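Teaching the Proltetier kit to pick up a bottle (and what I'd buy again)

Posted 15/02/2021 by Gareth Garside

A few of you asked how I got on with the two-arm Proltetier kit after I grumbled about the unboxing, so I've written up the first job I teach it: grip one bottle, lift it, put it back. If you've got the same kit with the wrist cameras, you should be able to follow along in an arvo. I'm running the standard grippers and the Flindthorpe software bundle, which costs extra and which I'd say is worth it, mostly for the jog panel.

Before you start

Bolt the arms down properly. I know the manual says clamps are fine, but mine crept sideways on clamps and I lost a whole evening re-doing positions (cheers, manual). Have the stop button where your non-mouse hand can reach it, and set the speed limit to 20 per cent in the Motion tab. You can creep it up later.

Step 1: Home both arms

Power on, wait for the software to find both sides, then press Home All. Keep your hands off the table while it does this! If one arm refuses, check the wrist plug first. It's a fiddly little connector and it doesn't click the way you'd expect.

Step 2: Open the gripper and look through the wrist camera

Set Grip Width to its maximum and bring up the wrist view.

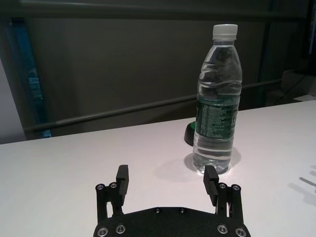 Wrist cameras take a bit of getting used to, as the gripper is always sitting at the bottom of your view and your brain wants to steer it like a car. Start by jogging sideways in small bites until your target is lined up with the gap between the fingers. My bottle was still off to the right at this point, out past the right fingertip, so going straight forward would have been a good way to knock it flying. I jog in 3 mm steps for this part. Fengying Zou, who put me on to the kit in the first place, uses bigger ones and has a much damper bench than I do.

One warning about clear plastic: the auto-detect in the bundle hates it. Draw your detection box around the label and leave the see-through bits out. I wasted ages fiddling with exposure before Yaqin Yuan on the Cadavport forum told me to do that, and it's been pretty good ever since.

Step 3: Set your ready pose

Now swap to the head camera and move both arms so they're either side of the object, well clear of it, grippers open and angled in. Save it as READY. Every routine you write should begin and end there, so take your time and get it tidy.

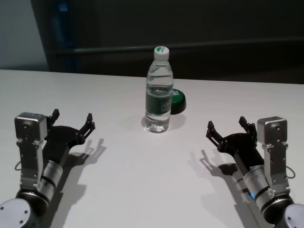
Ready pose from the head camera, both grippers open and the bottle standing further back between them.

Don't stress about getting the two sides perfectly even. There's a Mirror button that copies one arm's pose to the other, though it did give me a slightly wonky elbow until I updated the firmware in August.

Step 4: Teach the approach

Pick one arm (I use the right) and save three points: Approach, Grip and Lift. Approach should be level with the middle of the label and a hand's width short of it. For Grip, slide forward until the bottle is between the fingers, then save. Lift is the same point but higher, and you can just type the height change in.

Step 5: Close gently

Grip Force goes up to 300 on the slider and the default is 200, which is far too much for a thin drink bottle. Start low and nudge it up until the bottle stops slipping. Keep the cap on, screwed tight, and have a tea towel handy.

Step 6: Run it slowly, then run it again

Step through with the Next button before you hit Play. If the grip lands a touch high or low, edit that single point and leave the rest alone.

Would I buy it again? Yep, for the arms and the cameras. The cable clips are rubbish and I've replaced the lot with Oyelaran ones. Jingyi Kong has asked about handing the bottle from one arm to the other, and I'm still working on that. The timing's a pain, but I'll put the file up once mine stops dropping it.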